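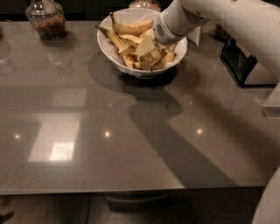 Cesdale Household Automation Group – Bench Notebook

Thursday. Chore under review: kitchen counter work, bowl of bananas and peels. Glossy counters remain a concern, as reflections and the arm's own shadow lie close to the target.

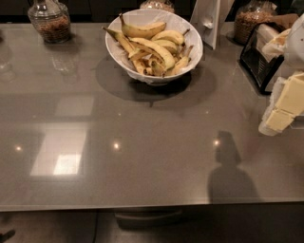

Can a machine be left to clear a counter alone?
At present it requires a person nearby.

T. Gwynne to review grip limits, up to 450 g, before the next session.
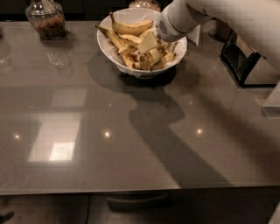
Open items
Lighting plan – E. Perić.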